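Chapter 6
Handling Cloth with Two Arms

Part II: Projects for the Second Term

In this chapter you will
set up a two-arm workcell for a flat textile task
choose and mark grasp points on a square cloth
record a set of demonstrations that can be used for training
write a task sheet that another team can follow without asking you questions

Before you start: Chapter 3 (joint limits and homing), Chapter 5 (recording and replay). Teams that skipped the calibration exercise in Chapter 5 should complete it now.

The projects in Part I used rigid parts. A block has six numbers that matter, three for position and three for orientation, and once the gripper has closed on it those numbers change only when the arm moves. Cloth does not behave this way. Its shape changes when it is touched, when it is lifted, and when it is put down, and two attempts that begin from the same layout can finish in visibly different states. The class project in this chapter, called Dinsa in the course materials, is built on that difficulty. Each team teaches a pair of small arms to fold one square cloth in half on a white table.
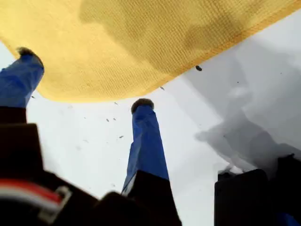

Reading time: 30 minutes

6.1 Why a cloth is hard to grasp

A two-finger gripper closes along one line. To pick up a sheet of fabric lying on a table, at least one finger must get under the edge, or both fingers must pinch the surface hard enough to raise a ridge. The first method is called an edge grasp and the second a pinch grasp. Both are used in Dinsa, and teams state in the task sheet which one they have chosen.

The edge grasp depends on the hem. A stitched hem is thicker than the rest of the cloth, holds its shape better, and gives the fingertip something to catch. It also curls, so the height of the edge above the table varies along its length. The pinch grasp depends on friction between the tip and the weave. A coarse weave helps. Bare plastic tips tend to slide, and for this reason every team fits soft tips before the first recording session and checks them for wear at the start of each later one.

Color matters for a separate reason. A policy trained from camera images has to find the border between cloth and table, and a saturated cloth on a pale surface makes that border easy to find. Shadows make it harder. An arm passing over the cloth darkens part of it, and the same region of fabric can show several different tones in one recording. Leave the room lights as they are for the whole session. If they must be changed, close the session and start a new one.

6.2 The workcell

The layout uses two arms facing each other across the table, with the cloth between them. Camera modules are mounted on the arms. Selamawit Asfaw, who wrote the original Dinsa task sheet, recommends fixing the bases first, homing both arms, and placing the cloth last. Teams that place the cloth first usually have to place it again.

Cable routing deserves more attention than it gets. A cable that is too short will pull on the camera at full extension and shift its angle by a degree or two. That is enough to spoil a session, and the fault is difficult to detect afterward. Leave a wide loop and move the arm through its full range by hand before powering the motors.

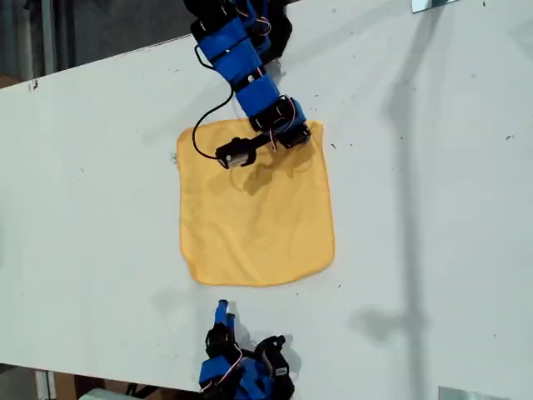

The starting position of the cloth should vary between demonstrations, but within limits. Shift it by no more than 30 millimeters in either direction and leave small creases in place. A team that irons out every crease is training for a cloth that will not exist on test day. Large folds are a different matter — a corner turned fully under changes the task, and such a layout belongs in the recovery set described in Section 6.5.

6.3 Recording demonstrations

One demonstration runs from home position to home position. Record 300 in total, split evenly between the members of the team. Save them in the Reditz format introduced in Chapter 5, with the operator's initials in the notes field. Failed attempts are kept and labeled as failures. Do not trim them.

Operators slow down as they tire, and their grasp points drift toward the middle of the hem. Change operators after every 28 demonstrations, or sooner if two failures occur in a row.

Exercise 6.1
Mark four candidate grasp points on a paper square cut to the size of your cloth. For each point, state which arm can reach it and whether the wrist must rotate past its midpoint.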